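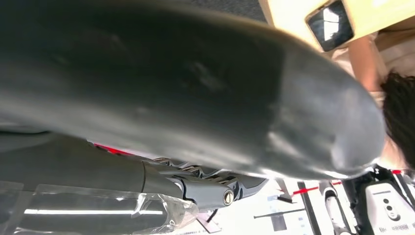 一字槽螺钉，旁边是透明塑料膜。

1999年3月1日

釉料试验，接着十二月那一轮往下做。

上午开窑，第776窑。昨晚睡前看过一次，控制器已经走完保温段。早上摸窑门外壳微温，观火孔里看不出颜色，又等了一阵才开。上层两块棚板没有粘连，下层靠后那块有一滴釉流到棚板上，铲掉了，底下的涂料起了一片皮，要重刷。

这一窑主要看148号釉。底方还是老的那个：钾长石、石英、方解石、高岭土，加少量滑石，铁红走中间那一档。改动只有一处，把原来的长石换成Gowda那批新的。袋子上没有分析单，打电话去要，对方说寄，还没收到。凭手感，新料比旧料细，加水以后沉得慢，搅起来也更黏。

试片共17片，泥全部用Flaltska的白炻器泥，素烧过，同一批。编号写在背面，用氧化铁笔，烧完都还认得出来。有一片写得太淡，对着窗看才看清，以后写完描一遍。

结果先记大概：

薄挂的几片偏茶黄，边缘露胎处发红，光泽不错。中等厚度的呈深褐，转角有一点油滴样的斑，很小，要拿放大镜才分得开。厚挂的积釉处发黑，往下走得厉害，有两片已经到了底边。旧长石那一轮同样的厚度没有流到这个地步，所以新料里钾钠应该偏高，或者只是细度的关系。两种可能现在分不开，下一轮要把旧料磨细了再做一组对照。旧料剩得不多，先把够做对照的量称出来单独封好，不许拿去做别的。

针孔：中等厚度那一组里有三片带针孔，都集中在靠门一侧。中间和后面的没有。不像是釉的问题，更像那一侧升温慢，气没有排完釉面就封了。三角锥也支持这一点，前面那组六号锥只弯到一半多，后面那组已经碰到底座。前后差得比上个月大。

关于窑的前后温差。门边的发热丝从去年秋天起就见老，颜色发灰，有一段从槽里拱出来，用高铝钉按回去过一次。Dalibor Polák来帮忙量了各组电阻，门边那组明显比别的高。他主张整窑一起换，理由是新旧混用以后升温更不匀。我想先换门边这一组，等下半年再换其余的。没有谈拢。费用上差很多，先问Voltedport的报价，两种方案各报一份。他们上回发来的发热丝螺距绕得不匀，拉开之后有几圈挤在一起，这次要在单子上写清楚，到货先验再付尾款。

控制器是Grandetti的老型号，程序没动。升温段照旧：前半段慢，过了石英转变之后加快，快到顶温再放慢，保温二十分钟，然后自然降温。有人建议在降温段加一次保温，让铁晶长一长。可以试，但要单独一窑，跟厚度试验混在一起就看不出是谁的作用了。

配釉过程补记，免得以后对不上：

每份干料300克，称在塑料盆里，先干混再加水。高岭土最后加，结块的用手指捻开。过筛两遍，第一遍有不少渣，主要是滑石，拿刷子扫过去了。第二遍几乎没有东西留在网上。静置一夜，早上面上有一层清水，没有倒掉，搅回去了。上一轮是倒掉的。这一点当时没有统一，写在这里，比较两轮结果的时候要想到它，长石里能溶出来的那部分也许就在那层水里。

挂釉用浸的，数着数。薄的数一下就提起来，中等的数三下，厚的浸两遍，中间晾到表面发白。第二遍浸完有一片起了小泡，用针挑破抹平，烧完那一处颜色略浅，读结果时跳过。

釉桶底下有沉淀，搅的时候要探到底。醋加了一小勺，悬浮好一点。加多少没有量，这个毛病说过好几次了，下次拿量匙。

底足擦釉：全部用湿海绵擦掉底边一指宽。厚挂的仍然不够，下一轮厚的擦两指宽，并且每片底下垫泥饼。泥饼用废泥和氧化铝粉做，今天下午已经压了一板，放在架子顶层晾着，不要碰。

下午。

重新看了一遍十二月那轮的试片，摊在窗台上和今天的并排放。自然光下差别比灯下小。旧料的中等厚度跟新料的薄挂颜色最接近，如果只要那个茶褐色，把厚度减一减就行了，不必改方子。但是碗的内底会积釉，平的试片看不出这个问题。所以下一轮要带几只小碗，拉坯剩的那批里挑口沿不正的用。

另外试着往148号里补了一点高岭土，想让它走得慢些。补了两个量，一个小一个大，小的那份化浆之后还算顺，大的那份稠得厉害，加了水才能过筛。两份都已经静置，盖子上写了日期和“补土小”“补土大”。正式编号等烧过再给，烧坏的就不占号了。

磨旧料的事：球磨罐的密封圈老化，盖子拧紧了还是渗。先用生料带缠了一圈，转了半小时，外面擦干看还有一点潮印，能用。石球捡了一遍，裂的挑出来扔掉。磨多久合适心里没数，先磨两个钟头取一点样，跟Gowda那批新料放在两只同样的玻璃杯里看沉降，沉得一样慢就停。办法粗，但是我们没有别的仪器。

下层棚板铲干净以后刷了两遍涂料，第一遍刷得太厚，干了有龟裂，刮掉重来。涂料要调得跟牛奶差不多，宁可多刷一遍。边上不要刷到，掉下来的渣会落在下层的碗里，去年为这个废过一只大盘。

顺便把棚板都翻看了一遍。有一块弯了，搁在平台上中间能塞进一张硬纸。翻面用，弓背朝上，等它自己烧回来。支柱有一根头上缺了角，标了记号，只许放在最上层。

下一窑的安排：

后面放148号三种厚度，旧料磨细的对照组挨着放，两组一定要同高同深。
补土的两份放中层。
小碗放前面，前面温度低，正好看看积釉在欠火时是什么样子。
锥要放三组，前、中、后各一，这次中间漏放了。
不放别人的东西。上次临时塞进来两只杯子，位置全乱了。

没有解决的：

一，长石的分析单。周末之前再收不到就再打一次电话。
二，针孔到底跟升温有没有关系。可以把有针孔的一片放到后面重烧，看能不能收平。已经挑了一片，背面补写了一个“重”字。
三，厚挂往下走的时候，上沿变薄露出来的那条红线好看，但是宽窄控制不了。先不管。
四，门边发热丝。报价来了再跟Dalibor商量。如果要等很久，就把程序的末段再放慢一点，先凑合烧两窑。

耗材：细筛的网边开始脱胶，补了胶，明天才能用。海绵还有。铁笔的料快干了，加了水和一点阿拉伯胶，重新研过。石英剩半袋，方解石剩得更少，下单时一起买，上次分两次买多付了运费。滑石够用到夏天。

窑房的口罩用完了，干混之前要先买到，没有就不混。

傍晚球磨停了，取样看过，沉得还是比新料快，又开了一个钟头。明早再看杯子。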